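What Is a Working Interview?

A working interview is a hiring step in which a job candidate spends part of a day, or sometimes several days, doing the tasks of the position while the employer watches. It is also called a job trial or a skills trial. Restaurants, dental offices, repair shops and technical employers are among those that use it.

The format varies. A cook may be asked to handle one station during a lunch service, and a technician may be given a fault to trace. Most trials follow a regular interview, when only a few candidates remain. Larwood, a parts supplier with 46 employees, limits its trials to four hours and pays each candidate a flat 800 dollars for specialist roles.

Pay is the most disputed point. In many places, a person who does useful work for a business must be paid for it, even if no job offer follows. Candidates are usually advised to ask for the hours, the rate and the tasks in writing.

Heather Ruawai, a recruiter at Pillay, recommends that every candidate for a position get the same tasks and be scored on the same sheet. Critics note that people who already have jobs may find it hard to take the time off.

See also: Probationary period, Job shadowing, Skills test
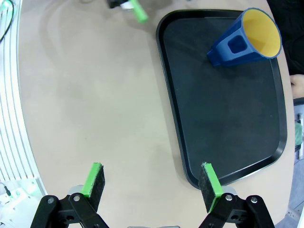
Gripper with green-backed foam pads over a beige tabletop.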